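Speaker notes - Keeping a simulated cell honest
November 4, 2025

Slide 1, title
Say who I am, say I look after the Tremero cell at Skotwood, then move on. Tremero is two arms, two five-fingered black hands and a table, and it exists twice: once on the floor in the Pacheco building and once as a simulation. Most of the talk is about the simulated one. Warn them early that I'm going to complain about it.

Slide 2, what we were told
When the project started, the pitch was that the simulated cell would need no maintenance. No grease, no tendons to replace, no cable chafing through at the wrist. I believed about half of that. The grease part is true.
Pause here. People who run one of these will laugh, people who are about to buy one won't.

Slide 3, the setup sheet
Walk through the sheet in the order we use it, don't read it out.
Load the arms first, hands detached. Check joint zeros against the numbers taken from the floor cell, never against the vendor file. Ours were two degrees apart on the left wrist, and we ran like that from the first week until September.
Attach the hands. Open both fully. Look at them from the working camera and from the side, because a finger that is slightly inside the palm looks fine from above.
Then the table, then the objects, one at a time. Let each settle before adding the next. If a plate drifts with nothing touching it, stop there. Don't add a damping value to make it hold still. I have removed that damping value from other people's files more often than I want to admit.
Last, save the whole thing under a new name. We lost a good setup by saving over it.

Slide 4, contact
This is the slow slide. Take a drink first.
Everything I distrust about the simulated cell comes down to contact. Arms moving through air are easy. A fingertip pressing on something round is where the simulator starts making things up, and it does so very smoothly, so it looks better than the real thing.
Friction: we had one value for everything, copied from a tutorial. With it, the hand could carry a tomato by two fingertips at full speed. On the floor cell the same grip dropped it. I don't call that a small gap.
Stiffness: fruit in our simulator is a rigid shell. It can't bruise. So a policy can squeeze as hard as it likes and still score a success. We now log grip force and fail the run above a limit, and the limit came from squeezing real tomatoes until the skin gave. Messy afternoon. Somebody should have told me to wear an apron.
Time step: if you only remember one thing from this slide, halve the step and run the same grasp again. If the result changes, you didn't have a result.

Slide 5, the numbers
We ran 4,000 simulated pick-and-place attempts on the old settings and the report looked wonderful. I'm leaving the success rate off the slide on purpose. It was quoted in a budget meeting and I'd like it to die.
Then 200 attempts on the floor cell, same objects, same start positions as closely as we could tape them. The worst failures were all in the grasp itself. Reaching was fine, and placing was mostly fine once the thing was held at all.
Someone will ask whether 200 is enough. Answer: enough to see we had a problem, too few to rank two controllers that are close. Don't get pulled further than that.

Slide 6, routine care
What we do now, and it is dull.
Every morning, one fixed grasp, replayed open loop, final object position compared with yesterday's. It takes around 16 minutes including my coffee. If it moved, nobody starts a batch until we know why. Usually it's a library update.
After any repair on the floor cell, the same repair gets written into the model. New tendon on a finger, new range of motion, new limits in the file. This is the step that gets skipped. The mechanic closes the ticket and the simulation keeps the old finger for months.
Also after any repair: both hands, even if only one was touched. The left gets less checking than the right because it does less in our tasks, and it was the left wrist that was off.

Slide 7, Skesico's tool
Be fair. Skesico sent us an automatic calibration script and it does find the joint offsets faster than I do. It also reported a good fit on a day when I had the table mounted too low. I use it, then I check by hand. Don't turn this into a rant, they may be in the room.

Slide 8, last
Right hand closed on the tomato over the white plate with the dotted border, left hand open and empty. Two questions to leave them with. How hard is that thumb pressing, and where did the friction number come from? If your team can't answer both from the log, I wouldn't put the success rate in a report.
Then stop talking. 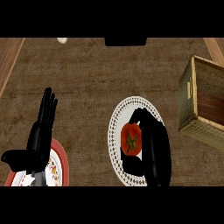 Trinity Thibodeaux read these through and thinks I'm too hard on the rigid fruit. Her point is that a force limit taken from one batch of tomatoes is a guess as well, and that I should say on slide 4 how ripe they were. She also wants the morning check run twice, once with each hand, before I tell anyone else to look after their left one.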